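August, evening

I slept badly again and got up at five. The room is cheap and clean, but the window looks on the yard where the bakery loads its vans, and the men there whistle. I do not mind whistling. I mind that it is always the same song and that now I have it in my own head.

Second week in Statoncombe. I came to finish the translation of my grandmother's letters, and so far I have finished 36 pages, and I am satisfied with perhaps half of them. The trouble is not the old words. For the old words I have the dictionary, and when the dictionary is silent I write to Nataša Grgić, who answers in two lines and is always right. The trouble is the tone. My grandmother wrote to her sister in Werska as if she was a little angry, all the time, even when she wrote about plums. In my English she becomes polite. I read a page aloud this morning and it was a letter from a bank.

So I began letter fourteen again. In it she tells how the Živković family sold their lower field and then walked past it every evening for a year. In our language there is one verb for this, to walk by a thing in order to suffer from it. I tried "haunt" and I tried "pass by," and both are wrong in opposite directions. I left it in the original with a line under it. Maybe tomorrow.

At noon I went to the post office for stamps. The woman asked where I am from and I said Ikevden, because it is shorter than the truth, and she said she has a cousin who went there once on a bus. We spoke about the heat. I was proud afterward that I used "muggy" correctly.

The publisher wants 3,000 words of introduction. I have 1,000, and I suspect they are all about me. Nataša wrote that an introduction should open the door and then leave the room. I know she is right, but how do I leave? I am the one who carried these letters in a shoe box through two apartments and one flood. I would like at least to be mentioned.
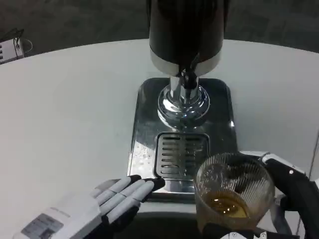
In the afternoon I worked on the letter about the spring behind the church, which my grandmother loved and complained about. The priest had put a pipe into it, and she writes three paragraphs against this pipe. Water from a pipe, she says, tastes of the person who paid for it. I laughed aloud and then I was stuck for an hour on one small word, the word for the water that does not go into the jug but stays on the stone around it. "Puddle" is too big and "splash" is too quick. Then I thought of the drinks dispenser with the shiny metal foot, and the drops lying on the tray beside the grate, and I wrote simply "the drops that missed." It is not exact, but she could have said it, and in her voice. I did not change it after supper, so it stays.

Supper was bread, tomatoes and the last of the hard cheese. I must buy soap and a new pencil.

I telephoned my mother at eight. She does not remember any pipe. She remembers that the priest had a very good dog.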